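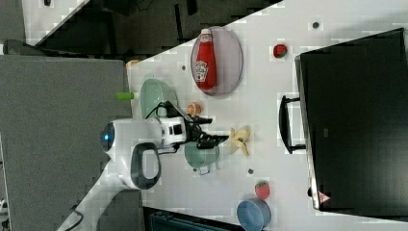

Chapter 3
Demonstration by Hand and by Remote Control

A demonstration is a recorded execution of a task in which a person supplies the decisions and the robot supplies the body. The record contains the arm's joint positions, the state of the gripper, and whatever the cameras and force sensors deliver over the same interval. Two methods of producing it are treated in this chapter. In kinesthetic teaching, the operator takes hold of the arm and moves it through the task. In teleoperation, the operator moves a separate input device and the arm follows. The choice affects more than comfort. A white arm with a two-fingered gripper, held over a mint-green pot with a peeled toy banana lying to one side, can be brought to that pose by either method, and the joint positions stored for the pose may be identical. The paths leading to it generally are not, and neither are the camera images recorded on the way.

The chapter assumes the material on coordinate frames and forward kinematics from Chapter 2. Readers who are unsure of the difference between joint space and task space should review it before Section 3.2.

3.1 What is being recorded

Let a demonstration be a sequence of pairs, each consisting of an observation and an action. The observation is everything the learned controller will be permitted to see when it runs alone. The action is the command it will be expected to produce. This definition looks harmless, but most faulty data sets violate it in one of two ways.

The first is an observation that contains the teacher. In kinesthetic teaching the operator's hands and forearms are usually in view of at least one camera. A controller trained on such images may come to depend on a hand that will be absent at run time. The usual remedy is to record the motion by hand, return the objects to their starting positions, and replay the motion with the operator clear of the table. The images are then taken from the replay. If the replay fails, the demonstration is discarded.

The second is an action that was never commanded. When an arm is pushed by hand, its motors are compensating for gravity and little else. The recorded positions describe where the arm went, and a command has to be reconstructed from them. Under teleoperation the commanded position and the measured position are both available, and they differ whenever the arm lags or meets resistance. Waltraud Teuber's course notes recommend storing both, with a common time base, and deciding later which one to train on. We follow that practice throughout.

3.2 The tabletop task

The running case for Chapters 3 to 5 is object placement on a flat table. The task set was prepared on the Tramitz bench and uses toy food and ordinary kitchenware. Toy food is light, tolerates repeated gripping, and comes in shapes that defeat simple grasp rules. A sphere may roll when one finger touches it first. A curved object presents a different width depending on the approach angle. A bottle lying on a plate requires that the fingers close without striking the rim.
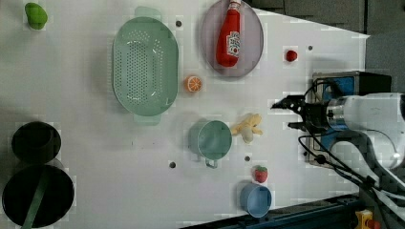 Figure 3.2 Tabletop from above, gripper fingers open toward the toy banana and the green cup. A toy strawberry lies lower on the table.

An instruction for this task names one object and one destination, for instance "put the banana in the colander." All other items are distractors. They are left in place on purpose, and their positions are varied between demonstrations. If the distractors never move, the controller can locate the target by its relation to them and will fail when the layout changes.

The operator should approach each object along a path that the wrist camera can follow. Approaches in which the target leaves the camera's view until the last moment are easy for a person, who can look at the table directly, and nearly useless for training. This fault is more common in teleoperation when the operator stands beside the arm. Seating the operator at a screen showing only the recorded views removes it, at the price of slower work.

3.3 A comparison of the two methods

The data used in the exercises consist of 179 demonstrations, of which 54 were given by hand and the remainder by remote control through an Odex input device. The set was frozen on August 14, 2025, and later additions are not used in this book. Algirdas Jankauskaitė marked each recording for pauses, regrasps, and contacts with the table.

Three properties should be examined when the recordings are compared.

Smoothness. Hand-guided motion tends to be continuous, with the joints moving together. Remote motion often breaks into segments: travel, stop, descend, stop, close.

Contact. A person holding the arm feels the table through it. Without force feedback a remote operator must judge contact by eye, and descents are correspondingly cautious.

Reach. A person guiding the arm prefers postures that can be held comfortably while standing. Parts of the workspace far from the operator are underrepresented.

Pauses deserve separate attention. A controller trained on long pauses may learn to remain still, for the observation before and after the pause is the same. Pauses longer than 25 samples are trimmed before training. The trimming procedure is given in Section 3.5, together with the case in which it must not be applied, namely a pause during which the gripper is closing.

Section 3.4 begins with kinesthetic teaching and the gravity model it requires.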